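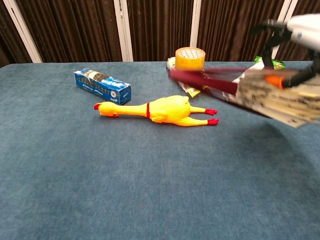
**When does the restored Usard coupe go on the road?**
Its first public drive is set for November, on the hill route outside Larngate where the company once tested its brakes.

April 2019

If you have a soft spot for small, odd, forgotten cars, this is a good month. The oldest surviving Usard coupe is back on its own wheels at the Giannakopoulos workshop in Larngate, and the little two-cylinder engine is sitting in the bay again after years on a stand under a bedsheet. It has no glass, no seats and no paint on the driver's door, but it rolls, it steers, and you can see at last what a pretty thing it is!

Usard never was a household name. The company built 200 of the coupes in a rented brick building by the rail yard, sold most of them within a day's drive, and then went back to making irrigation pumps. The known survivors come to 16, and most of those are later cars with the bigger rear window and the chrome strip along the sill. The one in the workshop has the small window and no strip at all. It also carries chassis number 3, stamped a little crooked on the crossmember behind the front axle.

Janka Tóth bought the car out of a grain shed, where it had been parked nose-first against a wall with its hood missing. She had gone there to look at a trailer. She paid for the coupe the same afternoon and came back for it the next weekend with a flatbed and a lot of rope (the trailer, she says, was no good anyway).

"I knew what it was from the door handles," Tóth said. "They're upside down compared with everybody else's. You push up to open them, and I've loved that since I was a kid."

The body was better than anyone had hoped. The roof and both rear quarters are original metal, and so is the dashboard, which still has the holes from somebody's add-on clock. The floor was another story. Both footwells were gone, along with the lower six inches of the firewall, and the shop had to make new panels by measuring a later car belonging to an owner two counties over. Those panels didn't quite fit, as it happens, as the early cars have a slightly narrower tunnel. They were trimmed, tacked in, taken out and trimmed again.

The engine took longest. It's an air-cooled twin of 48 cubic inches, and the crankcase had a crack running from one of the mounting ears. Lemus, the machine shop across the street, welded it and bored both cylinders, then made a pair of pushrod tubes from scratch when the only spares on offer proved to be for the pump engine. The first start came late one evening and lasted less than a minute, with the exhaust pointing straight out of the garage door. Tóth has a recording of it on her phone and will play it for you if you show the slightest interest. It sounds like a very angry sewing machine, and it's wonderful.

There's still plenty to do. The wiring loom is finished but not connected, and the gearbox has a worn second-gear synchro that the shop wants to deal with before the interior goes in. The carburetor on the engine at the moment is a stand-in from a motorcycle, and the correct one is being rebuilt now. New glass has been ordered for the windshield, and the side windows will be reused, scratches and all. The seats need springs, and the pattern of the cloth was worked out from a scrap found under the rear bench, a narrow gray and green stripe that looks much livelier than it sounds.

Color has been the big argument. Factory paperwork for the first dozen cars doesn't survive, and at some point this one was brushed over in dark red house paint. Sanding the inside of the glovebox lid turned up a pale cream, with a greener shade beneath it that may be primer or may be the first coat. Tóth is leaning toward the cream. The painter at Giannakopoulos is on the side of the green and has sprayed two test panels to make his case, both of which are hanging in the front window for anyone who wants to weigh in.

For the November drive, the coupe will be joined by at least four later Usards, including the one lent for measuring. The route climbs from the river bridge to the old quarry gate and comes back by way of the rail yard, past the building where the cars were made. It's a tire warehouse these days, and the tenants have agreed to open the big doors so the cars can pull inside for an hour.

Tóth plans to keep the odometer as she found it, and to add at least 2,000 miles to it in the first year. She has already promised rides to half the street, starting with the people at Lemus.

Until then, visitors are welcome at the workshop on weekday afternoons. Use the side entrance, and try the door handles while you're there.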